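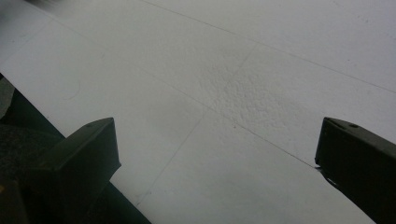 The white surface, with its faint gray seams.

Blackwood Matte White Panels, pack of 12
Reviewed by Lâm Lục, July 6, 2023

I wanted a big, plain, white work surface that wouldn't shine back at me. My old one was a glossy closet door on trestles, and every lamp in the room showed up in it like a second, more annoying lamp. So I paid $231 for a dozen blank panels, a sum I have described to my family as "hobby supplies."

They arrived from Fillport in a carton that barely made it around the landing. Each panel was wrapped separately in tissue, then in plastic, then in more tissue. Unwrapping took longer than assembly.

The finish is the reason to buy these. It's properly matte and mostly smooth, and the white leans a little cool. In shade it goes to a soft light gray, and toward the light it turns almost silvery. If you're hoping for a creamy white, the Plollovura range is warmer, and so is its customer service.

Now the seams. The product page says "virtually invisible," and I suppose they are, in the sense that I can see them and the person who wrote the page couldn't. They're thin, faint gray lines. From a standing position I forget they exist. Get your chin down near the surface and they come back. I can't feel them with a fingertip, and a sheet of tracing paper slides right across.

It also has faint speckles and a few tiny dark specks. I spent part of an evening going after those with a damp cloth and a soft eraser before deciding we could all live together.

I wouldn't cut on it. I wouldn't put a mug on it either, though I have, twice, and both times got away with it. For sorting, sketching and laying out patterns it's a pleasure. The instructions are a single sheet in very small type and advise you to "join with confidence." I joined with a long level and some muttering.

The Lokdale version costs $224, saves you seven dollars, and comes without joining strips. Get these.

Four stars. The fifth is in the seams.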